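Table (furniture)

A table is a piece of furniture with a raised flat top, supported most often by legs, a pedestal, or a pair of trestles. It is used for eating, working, playing games, preparing food, and holding objects at a convenient height. Tables are among the oldest kinds of furniture and are found in most parts of the world, although their height, shape, and importance in the home differ a good deal from place to place.

Etymology

The English word comes from the Latin tabula, meaning a board, plank, or flat piece. It reached English partly through Old English and partly through Old French. In early use the word often meant only the board. The older English word for the piece of furniture was "board", which survives in expressions such as "room and board" and "boarder". The Spanish word mesa, from the Latin mensa, is also used in English for a flat-topped hill.

History

Small tables of wood and stone were made in ancient Egypt, where they were used to keep objects off the floor. Food was often set out on large trays placed on stands. Board games were played on low tables or on boxes with a marked top.

The Greeks used light tables at meals. These were placed beside the couches on which diners reclined and could be pushed underneath when not in use. Roman tables were more varied. Some had a single central support, others had three legs shaped like those of animals, and wealthy owners paid high prices for tops cut from rare woods. Marble and bronze were also used.

In medieval Europe the usual dining table in a large household was a set of loose boards laid across trestles. It could be taken apart after the meal, leaving the hall free for other uses. Fixed tables with joined frames became more common toward the end of the period. These were heavy, and the legs were often connected near the floor by rails called stretchers, which stiffened the frame and gave diners a place to rest their feet.

From the sixteenth century onward, tables were made for a growing number of particular purposes. The draw-leaf table, which has extra leaves that slide out from under the top, was in use by that time. The gateleg table followed, and in the eighteenth century cabinetmakers produced tables for tea, cards, writing, and sewing. Factory production in the nineteenth century lowered the price of plain kitchen and dining tables. Tubular steel, plywood, and plastic laminates came into wide use in the twentieth century.

Construction

A traditional four-legged table has three main parts: the top, the legs, and the apron. The apron, also called the skirt, is the band of rails that joins the legs just beneath the top. It keeps the legs square and stops the top from sagging. A deep apron makes a stronger table but leaves less room for the knees.

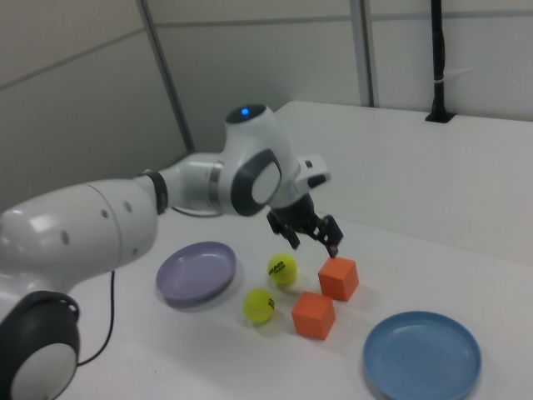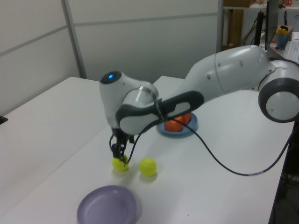
Solid wood expands and shrinks across the grain as the humidity of the air changes. A top that is glued or screwed firmly to its base on all sides may crack or warp for this reason. Makers deal with the problem by using slotted screw holes, wooden buttons, or metal clips that hold the top down while letting it move. Breadboard ends, which are narrow strips fixed across the ends of a top, help keep the boards flat and are also attached so as to allow movement.

Tops made from veneered board or laminate move much less and can be fastened directly. Glass tops are usually made from tempered glass, which is stronger than ordinary glass and breaks into small pieces. Stone tops need a strong base, and porous kinds such as marble are easily stained by wine, lemon juice, and oil.

Pedestal tables have a single column in place of corner legs. They allow people to sit at any point around the edge, but the base must be wide or heavy enough to keep the table from tipping when someone leans on it. Trestle tables have a support near each end, joined in many cases by a long central beam.

Size and height

Dining tables in North America and Europe are commonly 28 to 30 inches high. Desks are close to the same height. Kitchen counters and standing worktables are higher, and coffee tables are a good deal lower, often level with the seat of the sofa beside them or slightly below it.

The usual allowance for each diner is 24 inches of table edge. Round tables suit small groups, since everyone can see and hear everyone else, but large round tables take up much floor space and leave the center out of reach. Rectangular tables fit more easily into narrow rooms.

In Japan, low tables are used by people sitting on the floor or on cushions. The chabudai is a low table with short legs, often folding ones. The kotatsu has a heat source under the top and a quilt that hangs down around the sides. Low dining tables are also traditional in Korea and in parts of the Middle East and Central Asia.

Types

Bedside table: a small table or cabinet placed next to a bed, usually with a drawer.

Coffee table: a low table set in front of a sofa or among armchairs.

Drop-leaf table: a table with hinged sections that hang down at the sides and can be raised to enlarge the top. A gateleg table is a drop-leaf table in which the leaves are held up by legs that swing out.

Nesting tables: a set of small tables of decreasing size that slide under one another.

Picnic table: an outdoor table with attached benches.

Drafting table: a table with a top that can be tilted for drawing.

Workbench: a heavy table for manual work, often fitted with one or more vises.

Game tables are built to the needs of a particular game. A billiard table has a slate or composite bed covered in cloth and surrounded by cushions. A table tennis table is 9 feet long and 5 feet wide, with the playing surface 30 inches above the floor.

Finish and care

Wooden tables are finished with oil, wax, shellac, lacquer, or varnish. Oil and wax finishes are easy to renew at home but give limited protection against water and heat. Varnish resists both more effectively, although a damaged varnish finish is harder to repair. Shellac is softened by alcohol, and a spilled drink can leave a mark if it is not wiped up promptly.

White rings on a wooden top are generally caused by moisture trapped in the finish and can often be removed. Dark rings usually mean that water has reached the wood itself, in which case the area may need to be sanded or bleached. Laminate tops can be cleaned with mild soap and water. Scouring powder dulls the surface and should be avoided.

In language

Tables appear in many English expressions. To "lay" or "set" the table is to put out dishes and cutlery before a meal. To "turn the tables" is to reverse the positions of two opponents, and comes from board games, which were once called "tables". To "table" a proposal has opposite meanings on the two sides of the Atlantic. In the United States it means to put off discussion, while in Britain it means to bring the proposal forward.

See also

Bench
Chair
Countertop
Desk
Sideboard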